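Hand-guided demos: the FAQ
Everything people keep asking before their first recording shift. Read it once, then keep it open in a tab.

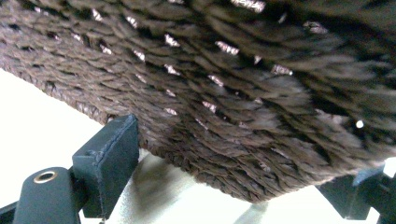

Posted by Roxana Lungu, demo lead, Nadside project. Last touched in June.

Written fast, between sessions. If something's wrong, tell me and I'll fix it.

Which method am I on, handheld or remote?

Check the task card. Top right corner, H or R. H means you hold the gripper tool yourself and do the task with it. R means you sit at the Vanovari station and drive the arm with the two handles. Most woven goods tasks are H. Anything near the hot plate or the glass shelf is R, always, no swaps.

Do I need any robot background?

No. Best demonstrator we've had came from a hotel laundry. You need steady hands and patience for doing the same thing over and over.

How long before I'm any good?

First shift is practice, none of it goes into training. Second shift usually half usable. By the third you stop thinking about your wrist.

What counts as one demo?

One full go at the task card, start pose to end pose. Press the button, do the thing, press the button. Basket lift, for example: approach, close, lift, set down on the mark, open, back off. If you stop to scratch your nose in the middle it's still one demo, just a bad one. Flag it.

How many do you want from me?

Target is 49 good ones a shift. Not 50, the 50th slot is the calibration clip and you record that first. Nobody gets yelled at for 30. We do get annoyed at 80 sloppy ones.

Why so many of the same thing?

They aren't the same. Move the object a bit every time. Turn it. Come in from the left, then from the right. The policy only learns what it's been shown, and if the basket is always at the same spot it learns the spot.

How fast should I move?

Slower than you would by hand. Like carrying a full cup across a room. Fast moves smear the video, and woven stuff suffers most: dark cord turns into brown streaks and the model has nothing to hold on to. A little blur during a lift is fine, we expect it. Blur at the moment of contact is what kills a demo. So slow down for the last hand's width, close, wait a beat, then go.

Where do I grab woven things?

By the rim if there is one. The coils are packed tighter there and don't give as much. Flat of the pad against the cord, not the corner. Corner snags loose fibers and then you're pulling a thread for the rest of the shift. If the card says underside, come up from below and let the weight settle on the pads before you lift any higher.

It slipped. Delete?

No! Keep it if you recovered. Slip, re-grip, finish: that's gold, the robot needs to see how to get out of trouble. If it hit the floor, stop the recording and mark it F. We keep F clips too, seperate folder.

Can I use my other hand to help?

On H tasks, only if the card has the hand symbol. Otherwise free hand goes behind your back or in your pocket. The arm won't have a second hand when it's its turn.

What about my hand showing up in the video?

Fine at the edges. Not fine between the fingers or over the object. If you keep seeing your knuckles in playback, drop your elbow.

The picture goes super white when I point up at the light. Broken?

No, exposure. Bright background behind a dark object will do that. Light coming through the gaps in a weave is OK and we want some of those in the set. If you can't make out the object's edge at all, turn your body a quarter and try again. Don't touch the lamps, they're set for every bench at once.

Do I have to watch playback?

Every tenth clip, full speed, start to end. Plus the first one after any break. Takes no time and saves whole shifts. We once lost 204 clips to a fingerprint on the lens. One fingerprint. Wipe it.

What do I wipe it with?

The gray cloth in the drawer. Not your shirt, not paper towel. Pads get the damp sponge, then dry them properly before you start.

Remote station: the arm does the opposite of what I want

You're in mirrored view. Toggle is under the left handle. If that's not it, let go of both handles, wait for the green light, take hold again. It re-zeros when you let go. Don't fight it.

Remote station: there's a lag

Small lag is normal and you adapt in a few minutes. If it feels like driving through syrup, close the preview window on the second monitor. Still bad? Note the time on the sheet and switch to an H task. Don't record with the bad lag, the timings come out wrong and we can't repair them later.

Remote station: I can't feel how hard I'm squeezing

Correct, you can't. Watch the force bar. Stay in the lower half for baskets, trays, chair seats, anything that bends. The bar going red doesn't hurt the arm but it does crush wicker. Replacement baskets come out of the Bidodier budget and I have to fill in the form.

Is remote better data than handheld?

Different. Remote is already in the arm's own joints, so no conversion. Handheld is quicker to collect and the movements look more natural, but now and then a person does something with their shoulder that the arm can't reach. Those get thrown out in the check, usually a few per shift. Keep your motions in front of you and you'll lose fewer.

How do I know if my motion was reachable?

Upload, wait for the check, look at the color. Green good. Yellow means near a limit, still used. Red means no. If you get three reds in a row stop and come find me, it's probably where you're standing.

Where do I stand?

On the tape. Both feet. For low objects bend your knees, don't step back.

The tool lost tracking partway through

You'll hear two beeps. Stop moving, hold it still, count to three. One long beep means it's back and you can carry on. No long beep, end the clip, mark it T, redo calibration. Usual causes: tool too close to a blank wall, tool pointed at a blank table, moving too fast. Blank white surfaces are the worst for it, that's what the patterned mats are for. Leave them down.

What's the calibration clip again?

Slow figure eight in front of the checkered board, then open and close the fingers all the way five times. All the way. Half closes give us a wrong width for every clip after it, and then all 49 are junk.

How are clips named?

They aren't, not by you. The recorder does it. Please don't rename files to be helpful. The only thing you type is the task card number and your initials. Card numbers are four digits, e.g. 2118 for the basket lift. Type it wrong and your clips land in someone elses task.

Can I do a task my own way?

Within the card, yes. We like variety in path and angle. We don't like variety in order. If the card says lift then turn, don't turn then lift, even if yours is smarter. If yours is smarter write it on the back of the card and we'll make it a new task.

Do you record sound?

No mic on H. The remote station has one but it's off. Sing if you want.

How many demos until the robot can do it?

Depends on the task. For a stiff box, 100 gave us a first version worth testing. Woven things take a lot more. They flex, the texture repeats, and you can see through the holes. No promises on a number.

Can I watch it try?

Yes, test runs are at 4 pm in the back bay, stand behind the yellow line. It will fail at stuff you did perfectly. Try not to take it personally, I still do.

The robot picked up my bad habit!

Happens. One person always tapped the rim before closing and now the arm taps too. If you spot something like that say so, we can balance it out with clips from other people.

My wrist hurts

Stop. Not after this set, now. The tool isn't heavy but it's awkward. Ten minutes off every hour whether you feel it or not, swap hands if the card allows, use the strap. Anything that still hurts the next day, tell me and you're on labeling for a while.

What's labeling?

Sitting down, watching clips, marking where contact starts and ends. Separate page for that. Boring but the chairs are good.

Batteries?

Charged ones on the left rack, dead ones on the right. Change at one bar, don't wait for the blink. A battery dying mid clip corrupts the clip and somtimes the one before it.

Who do I ask about pay and hours?

Cârstea office, upstairs. Not me, I only know the schedule.

What do I do at the end of a shift?

Upload, wait for the bar to finish, sign the sheet. Fingers left open, not closed, the pads get a dent otherwise. Tool on the hook. Battery out. Objects back on the numbered shelf, baskets not stacked inside each other.

Upload's stuck at 99

It's checking. Leave it. Don't unplug.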